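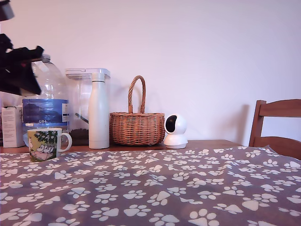 Household Storage and Labeling
Handout 4: Containers on the counter

Read before the November session. Bring one container from home, with whatever is in it.

The usual advice is to move dry goods out of their packaging and into clear containers. The Rurkar catalog says this keeps food fresh "up to 68 days longer." Longer than what? It doesn't say, and the small print gives no food, no room temperature and no starting date. Treat the figure as advertising until you find a test behind it.

What a clear container does well is show you how much is left. What it does badly is tell you what you have. Coffee beans and some dry pet foods look much alike through plastic from across a kitchen. Once the bag goes in the trash, so do the date, the ingredients and the allergy warning. Cut that panel off and tape it to the back.

Lids. Trova and Lanetti both sell lids as "airtight." Fill the container with water, close it and turn it over above the sink. A drip settles the matter. A dry towel proves less than you might hope - air gets through gaps that water won't.

Scoops. Leaving the scoop inside is handy, and most books approve. I am not convinced. It goes in with whatever was on your hand, and in a shallow layer the handle is easy to bury.

Light. Clear walls let it in. Oily foods and coffee do better in a cupboard, however nice the row looks on the table.

Water jugs. A big jug takes up counter space whether full or nearly empty. Decide where the empties go before you buy the second one.

For the exercise, a set costs 4000 points in the Kereama rewards scheme and a single container costs 700. List what you would put in each, then cross out anything you finish within two weeks. Most lists get short.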